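About Modberg

Modberg designs and builds shared work surfaces for labs, classrooms and repair rooms. We opened in 2000 as a supplier of replacement bench tops and now employ 16 people in a single building of 2769 square feet. Cutting, forming, finishing and packing are all done there.

What we make

Our catalog has two main product families. Cloltby is a range of horizontal surfaces with a raised rim. Kong is a range of upright panels that stand on or behind a surface and divide it from whatever is next to it. Both are supplied in white as standard. Other colors are made to order and take longer.

The Cloltby rim holds small parts on the surface when equipment is moved or a sleeve catches something. Rim height is set at the time of order and can't be changed later. Customers who slide heavy items on and off the surface usually ask for the lowest rim, and we can leave one side open if the drawing says so.

Kong panels have a matte finish to limit reflections from overhead lighting. They are sold singly. A panel may be set at a slight angle to the surface if the room calls for it, provided the base fittings are tightened again afterward.

How we work

Each order begins with a drawing. We ask for the overall size of the surface, the position of any equipment that will stand on or behind it, and the clearance needed for hands and tools. If the customer has no drawing, we make one from measurements and return it for approval before any material is cut. Last year we completed 767 orders, most of them for one or two surfaces.

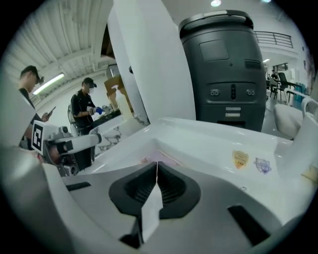

Graham Tull
Technical Manager, Modberg

Broad white surfaces show marks sooner than dark ones do. We regard this as useful in a shared room, where dirt and spills should be found early. The drawback is that white surfaces need wiping down more often, and we say so at the quoting stage.

Stickers are a frequent subject of customer mail. A small sticker, such as a gold shield or a purple and light-blue badge, does no harm to the surface while it is in place. Removal is a separate matter. Warm the sticker, lift one corner with a plastic scraper and clean off the residue with mild soap. Do not use a metal blade. Abrasive pads dull the finish, and the dull area can't be polished out.

Where a large item stands directly behind the ledge, leave enough space to get a cloth in. Check the base of the panel at the same time, as dust collects on the side facing away from the user.

Service and parts

Cernel is our parts and repair service. It covers replacement rims, panel fittings, edge trim and touch-up material for every surface we have sold. Requests should include the order number, which is printed on the underside. If the number can't be read, send the length, depth and rim height.

The service desk opens at 8 a.m. and closes at 4 p.m. The building is closed for maintenance for part of April, and orders received in that period are scheduled after we reopen.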